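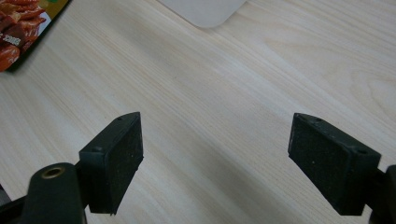 Hanneke De Bruijn had cut the foam twice before she got two pads the same height. The second pair still had a ragged corner. She put it on the left finger and left it.

The gripper was her fourth. The first three were in a box under the bench at Findach, the shared workshop on the canal side, where she rented a shelf and a key. This one she was finishing at home, at the kitchen table, with the drivers laid out on a dish towel.

She squeezed the handle. The fingers came together and the foam met along its whole length. She let go and they opened again. She did it 20 times, then 20 more, listening for the click that had been in the third one. There was a small noise at the end of the stroke. She loosened one screw by a quarter turn and the noise went away.

Her father came in and stood by the stove.

"Does it pick things up yet?"

"It does what my hand does. Later the arm copies it."

"Where is the arm?"

"At Findach. It has no wrist."

The wrist had been on order from Dalen since February. They had written twice to say it was packed. She had paid 200 for it, and the deposit on the motor was separate.

He took an egg from the bowl on the counter and held it out. She shook her head.

"A spoon first," she said.

He brought a spoon. She closed the fingers on the handle and lifted. It turned in the foam, bowl side down, but it stayed up. She counted to 7 and it dropped. He picked it up off the floor and rinsed it.

"Again," he said.

She moved her grip nearer to the bowl and closed the fingers harder. This time the spoon did not turn. She carried it across the kitchen, past the refrigerator, and held it over the open drawer. Then she let go, and it landed with the forks.

Her father reached in and put it in the right slot. He was still holding the egg.

"All right," she said. "Put it on the towel."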